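Riding boots: how to keep them good all season

My daughter rides at Te Moana three times in a week, so in our house the boots are always waiting in the hallway. I learned these things slowly, and some from Lamai Saengthong, who looks after the tack room there.

Brush the dry mud first. If you wipe it wet, you push the sand into the leather and the seams. An old toothbrush is good for the zipper, and after the brushing I rub a candle end along the teeth.

Wash with a damp sponge and a little saddle soap. Use the soap with few bubbles. Many bubbles means too much water. 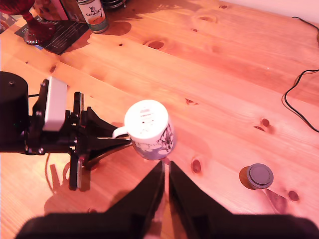
Let the boots dry in the room air, never on the radiator. I fill them with newspaper and change the paper before bed. For tall boots I roll a magazine and put it in the leg, so the ankle does not fold and crack.

Conditioner goes on only when the leather is fully dry. For one pair, 30 ml is enough for a month. Put less on the inside of the calf — it must keep some grip against the saddle.

Helmets are easier. Take out the liner, wash it by hand in cool water with mild shampoo, and leave it overnight. Do not put it in the dryer. I did this once and the liner came out too small for any head.

Gloves I wash on the hands, like washing hands with soap, then I lay them flat on a towel. Write the name inside with a laundry pen before the June camp.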